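Waschen bei 40 Grad und andere Glaubenssätze

Seit ein paar Wochen liegt in den Drogerien von Darkau ein Faltblatt aus, das uns erklärt, wie wir unsere Wäsche zu behandeln haben. Herausgegeben hat es der Waschmittelhändler Cletberg, und es verspricht »Frische, die bleibt«. Mehrere Leserinnen haben es uns geschickt, eine mit dem Vermerk »Stimmt das?« am Rand. Wir haben es zweimal gelesen und sind nicht überzeugt.

Da wäre zunächst der Hygienespüler. Laut Faltblatt gehört er in jede Ladung, auch in die mit T-Shirts und Bettbezügen. Warum ein gesunder Haushalt seine Kopfkissen desinfizieren sollte, steht dort nicht. Wer jemanden mit einem ansteckenden Infekt zu Hause pflegt, fragt besser in der Arztpraxis oder Apotheke nach, was nötig ist. Für alle anderen reicht Waschmittel, bei Handtüchern und Putzlappen gern ein heißes Programm und ein Vollwaschmittel in Pulverform. Das Pulver enthält in der Regel Bleiche, das flüssige Mittel nicht. Diesen Unterschied sucht man im Faltblatt vergeblich, vielleicht weil Cletberg vor allem Flüssiges verkauft.

Dann der Weichspüler. Handtücher würden damit »flauschig und saugstark«, heißt es. Flauschig mag sein. Saugstark eher nicht, denn der Weichspüler legt sich als Film auf die Faser, und der Film nimmt nun einmal kein Wasser auf. Wer harte Handtücher nicht mag, schüttelt sie vor dem Aufhängen kräftig aus oder hängt sie dorthin, wo Wind geht. Kostet nichts, steht deshalb wohl auch nirgends.

Bei der Dosierung wird es ärgerlich. Die Verschlusskappe hat 2 Markierungen, die man bei Kellerlicht kaum erkennt, und das Faltblatt rät »im Zweifel zur oberen«. Im Zweifel wäre ein Blick auf die Wasserhärte angebracht. Die erfährt man beim Versorger, und auf der Packung steht, was dazu passt. Zu viel Waschmittel spült sich schlecht aus, macht dunkle Sachen streifig und die Maschine innen schmierig. Gegen den Schmier empfiehlt Cletberg dann einen Maschinenreiniger, 12 Euro die Flasche. Man muss kein Zyniker sein, um da einen Kreislauf zu erkennen.

Auch die Farbfangtücher haben es ins Faltblatt geschafft. Damit könne man »bedenkenlos alles mischen«. Ein neues rotes Handtuch würden wir trotzdem nicht mit weißen Hemden in die Trommel stecken, Tuch hin oder her. Nach den ersten Wäschen gibt sich das Problem meistens von selbst – und bis dahin wäscht man Rotes eben mit Rotem. Dass die Tücher hinterher verfärbt sind, beweist nur, dass Farbe im Wasser war. Ob sie ohne Tuch auf dem Hemd gelandet wäre, lässt sich daran nicht ablesen.
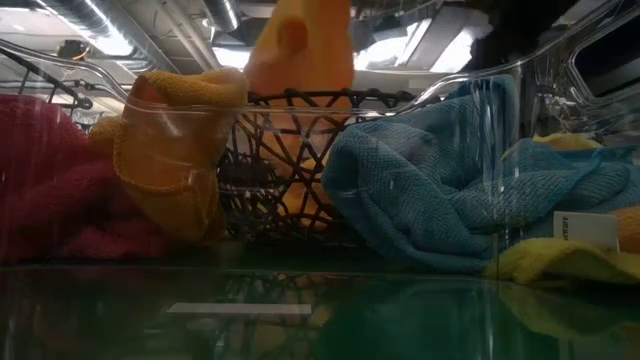
Kräftige Farben: am Anfang lieber getrennt waschen.

Bleibt das Sortiersystem von Lamard, für das auf der Rückseite geworben wird. Jede Farbe bekommt ihren eigenen Behälter, dazu eine App, die ans Waschen erinnert. Wir haben nichts gegen Ordnung. Aber wer in einer Zweizimmerwohnung lebt, weiß vermutlich auch ohne Benachrichtigung, dass die Wäsche sich stapelt, und ein halb voller Behälter verleitet dazu, die Maschine halb voll laufen zu lassen. Den Stromverbrauch erwähnt das Faltblatt mit keinem Wort.

Recht hat es an genau einer Stelle: Die Tür der Maschine nach dem Waschen offen lassen, ebenso das Waschmittelfach. Mit kleinen Kindern oder einer Katze im Haus bitte vorher in die Trommel schauen.

Im September soll eine überarbeitete Ausgabe erscheinen, angeblich mit einem Kapitel über Wolle. Wer sie vor uns in die Hände bekommt, darf sie gern an die Redaktion schicken, Anmerkungen am Rand ausdrücklich erwünscht.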